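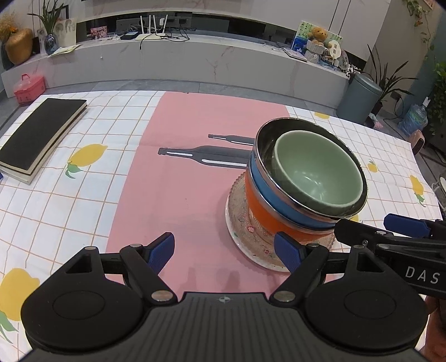
## Budgeting for hand-held grippers: what would you buy first?

**tablecloth_tam** wrote:

Hi all, long-time lurker with a spreadsheet that keeps growing. I'm planning the equipment for Deva, our little manipulation project in Gwynne. The job for year one is kitchen and dining tables: unstack the bowls, restack them, move them off the plate and back on. Dishes in people's actual homes, on people's actual tablecloths, and I could not be more excited about it!

We have 11 households signed up and a target of 200 sessions. No robot arm in the first year. Everything is collected with hand-held grippers, and the arm comes later if the grant gets renewed.

Where I'm stuck is the split. Current draft:

- Grippers, one pair per kit, two kits
- Spare finger pads
- Storage and a laptop that can keep up
- Props (bowls, plates, cups, cloths)
- Carry cases
- A bit set aside for repairs

My co-lead Rocío Bautista wants a third kit. I want to put that money into pads and props and keep two kits running flat out. Who's right? Be blunt, I can take it.

---

**rivet_and_rye** wrote:

Rocío's right, sorry. Buy the third kit.

When one gripper goes down you've lost the pair, because you can't do two-handed work with one. Then you have one kit left, and the first time somebody is home sick with the other one your whole week is gone. We ran two kits across a suburb last winter and spent more time driving than recording.

Love the project though. Bowls are so much harder than people think.

---

**mopsy_ott** wrote:

I'm going to disagree with rivet. A third kit needs a third operator, plus a third set of batteries, cables and a case. If there isn't a person to hold it, it's a very expensive spare part. Buy two complete kits and one single spare gripper, left or right, whichever your supplier says can be swapped.

And yes to pads! The blue ones like those in the photo are the part that touches everything, so they're the part you'll be replacing. I'd want a set in the case and a set on the shelf before I signed anything.

---

**tablecloth_tam** wrote:

Oh, the single spare is clever. I hadn't thought of splitting a pair. Stasico quoted us 132 dollars for a set of pads, and I gulped a bit at that, but it's small next to a lost week.

I'll ask them whether the two sides are the same part. Does anyone know if calibration carries over when you swap one body out of a pair?

---

**rivet_and_rye** wrote:

On ours it didn't. Budget an hour per swap and keep the target board in the case with the kit – not back at the lab, ask me how I know.

I'll give mopsy half a point for the operator argument. But if you've got students, you've got operators. Check the August timetable before you rule it out.

---

**ans_vb** wrote:

Ans Van Beek here, I did the purchasing for a similar setup (cutlery and lunchboxes, mostly). Everybody argues over kits and then puts one line in for props and leaves it at that. Please give props a proper budget!

Have a look at the stack in Tam's picture. There's a smooth pale green bowl inside a metal one with a dark shiny interior, then blue and orange ones with metallic-looking rims, and the whole lot is on a textured see-through plate with another plate underneath. That's a wonderful test set. You get shiny surfaces, a clear one, rims close together, and lemons and bottles printed on the cloth to confuse the vision side. I'd pay for more of exactly that.

What I'd do:

1. Spend 200 dollars at op shops before spending a cent on new dishes. Go on a Saturday morning when the shelves are full.
2. Buy patterned cloths on purpose. Plain ones make your numbers look lovely and teach you very little.
3. Buy doubles of anything glass.
4. Keep each household's own dishes in the mix, and get the permission form to say what happens if one breaks.

Number four saved us a very awkward phone call.

---

**mopsy_ott** wrote:

Seconding the cloths. We had a whole month on a bare grey bench and then somebody brought in a floral one. Back to the drawing board.

I'd go easy on buying lots of clear stuff in the first round, though. If your depth sensing struggles with it you'll have a pile of sessions you can't use, and that costs far more than the plates did. Do a pilot with one or two clear pieces, look at the data, then shop.

---

**ans_vb** wrote:

Fair, but I'd still record it. Sensors and models get better and the sessions are still sitting on your drive. I've gone back to "useless" recordings twice and been very glad of them.

---

**mopsy_ott** wrote:

If storage were free I'd agree with you, haha. Tam, what have you got down for drives?

---

**tablecloth_tam** wrote:

Not enough, judging by that question! I had one big drive per kit plus a copy at the office. I'm doubling it tonight.

Another one for you all. Prukow will do a bundle where the grippers share a mount with their arm, so anything we buy now fits the robot later. It costs more up front. My heart says yes because I want that arm so badly, but the renewal isn't certain.

---

**rivet_and_rye** wrote:

Only pay for it if you'd be happy with the grippers on their own. Ask for two quotes, one with the shared mount and one without, and ask how long the arm price holds. We bought "arm-ready" gear once and by the time we had the arm money the flange had changed.

Weigh them too! Borrow a demo pair and hold them open over a table for twenty minutes, reaching across to the far side. Anything feels light in a showroom.

---

**kettlebell_jo** wrote:

Jumping in on the weight thing because I was an operator for a season and loved it. Please budget for breaks and paid set-up time. A dining table doesn't clear itself, and you'll spend ages resetting a stack of bowls between takes. If your plan says a session is the length of the recording, your 200 sessions will cost far more than you think.

Wrist straps are cheap too. Get those.

Also, chair or standing? It changes how you reach over the near side of the table, so decide before you buy any stands.

---

**tablecloth_tam** wrote:

Standing for most of it, and I had exactly zero in there for resetting, so thank you Jo. Straps are on the list.

Okay, revised plan after talking to Rocío on the phone just now:

- Two full kits plus one spare gripper (she's calling it a draw)
- Pads: one set in each case, one on the shelf
- Target board in each case
- Drives doubled
- Props as their own line, op shops first, patterned cloths, one or two clear pieces for the pilot
- Paid time for set-up and resets
- Quotes from Prukow with and without the mount

If the students' timetable works out we'll look at the third kit again halfway through the year. I'll post the quotes when they land.

---

**rivet_and_rye** wrote:

I still say third kit. Good plan though, and please post how the pads wear. I can never get decent info on that from anybody.

---

**ans_vb** wrote:

If you want my prop spreadsheet, send me a message. It has a column for "would this survive a student".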